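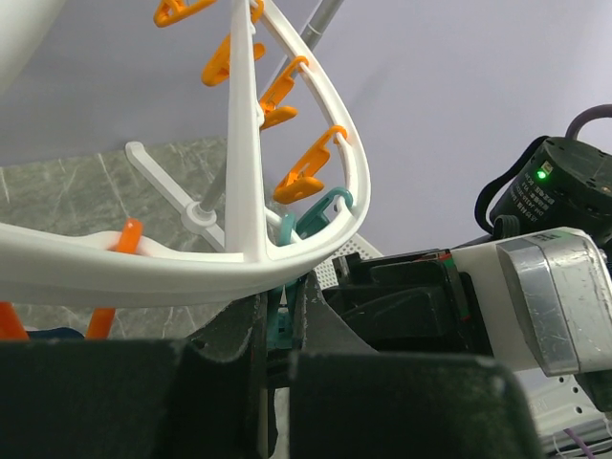

Slide 1: Round hanging dryer, white ring, orange and teal clips

Talk notes, Bontu Gudeta
Small Laundry, Small Rooms — Cumutcombe home skills evening, September 30, 2019

Leave the slide up while people find seats. Start once the door is closed.

Hello everyone, and thank you for coming out to hear a person talk about socks! I'm Bontu, and I have been happily drying clothes in tiny apartments for 9 years. Tonight is all about the round clip dryer, my favorite thing in the whole laundry corner (and I own a very nice iron).

Point to the ring. Ask who has one at home. Wait for hands.

If you grew up with one of these you probably stopped seeing it. Look again with me. It's a plastic ring with clips along it, and you can hang it up wherever you have a strong enough rod or hook. My own apartment on Admasu Street has a bathroom you can cross in two steps, and I still get a full week of small things dry in there.

Now the clips. I love the colors! Orange and teal on white, you can find them even when you're half asleep. In our house we gave the colors jobs. Orange is for socks, teal is for washcloths and anything thin. My son was four when he learned that, and he was so proud of it that he corrected his grandmother.

PAUSE for the grandmother story if time is good. Keep it short.

Loading the ring. This is the part I want you to take home. Hang the first sock, then go straight across to the other side for the second one. Keep crossing back and forth. If you fill one side first the whole thing tips and your socks slide into a bunch, and a bunch of socks stays damp until the next day.

Clip socks by the cuff if the elastic is old, by the toe if it's new. People argue with me about this one and I enjoy it, so go ahead in the question time.

Demo: bring out the bag of wet socks. Do NOT forget the towel for the floor. Ask for one helper from the front row.

Things to say during the demo:
— shake each piece hard before it goes up
— baby clothes by the hem, never the shoulder
— leave a gap next to anything thick
— turn the ring halfway before bed

Weight. I put my loaded ring on the kitchen scale in August and the wet socks and cloths came to 700 grams. That's plenty for me. I wouldn't hang jeans on one, please don't hang jeans on one.

Looking after it. Wipe the plastic with a damp cloth now and then, clips too, especially where they grip. Dust gets in there and then it's on your clean white shirt collar. Squeeze every clip once while you're at it. A tired one you can feel right away, and you can swap it before it drops something behind the tub.

Next slide: the Ulorell balcony, winter setup. Talk about airflow, window open a finger's width, door open too. Mention the Skomeck building rule on balcony lines for anyone who lives there.

Questions until the tea is ready. Handouts are on the chair by the door, 13 copies, so share if you came together.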